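Tinard Home Climate Station: Your Backyard Is Now In Crisis

Every few months somebody sells a gadget that promises to let ordinary people "see climate change for themselves." The Tinard Home Climate Station is the latest. It's a plastic sensor on a pole, an indoor display, and an app called Prelow that colors your town orange.

I put mine up in June and ran it for six weeks against an old glass thermometer in a proper louvered shelter, which has hung on the north side of my yard since before anyone had an app.

The hardware

Setup is easy enough. The pole screws together, the sensor snaps on top, and the display found it on the second try. The rain gauge works and I have no complaint about it. The wind cup squeaks.

Temperature is where it falls apart. The sensor sits inside a thin shield with hardly any vents, and the manual suggests mounting it "on a deck, patio or wall for convenience." So I tried the deck first, like most buyers will. On clear afternoons it read five degrees higher than the glass. When I moved it out over the grass the gap shrank to less than half of that, and at night the two agreed nicely. Anybody who has read about where official thermometers end up being placed will find this familiar. Put one next to something that soaks up sun and you get a warm afternoon.

The Prelow app

The app logged 957 readings and marked most of the daytime ones "above normal." Above whose normal? I went looking. The help page says the baseline is "regionally modeled." In my case the region turned out to be centered on Codport, which is on the water, while my house sits at 1611 feet. Those two places don't share a normal anything. I have scraped frost off my windshield while people in Codport were mowing.

There's no way to enter your own baseline. You can't export the raw numbers without paying for the upgraded plan, either. You can, however, share an orange map to your friends with one tap.

I wrote to support and got a polite answer from Bohdana Savchuk. She said the baseline was "designed to give a meaningful picture for most users" and that a manual elevation setting was under review. I asked what years the baseline covers. She said she would check with the data team. I have written twice since.

The trend line

After the third week the app draws a trend line. Mine went up. It was June going into summer! I'd have been worried if it went down. A caption under it said "Your area is warming," with no mention of the season, and a leaf you could tap to buy offsets. My neighbor's kid saw that screen and asked me how hot it would be by Christmas.

To be fair, if you ignore the app and mount the sensor over open grass, well away from the house, you end up with a passable rain gauge and a decent overnight low. I'd still rather have the Kazlauskienė dial thermometer from the farm store. It does one job, and it has no opinion about my region.

I've taken the Tinard down and put the pole to use holding up beans.
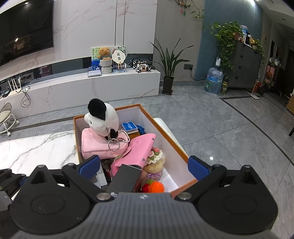 Would I buy it again?

No. If they publish the baseline and let me type in my elevation, I'll put it back up and run the whole comparison over. The beans will be done by then.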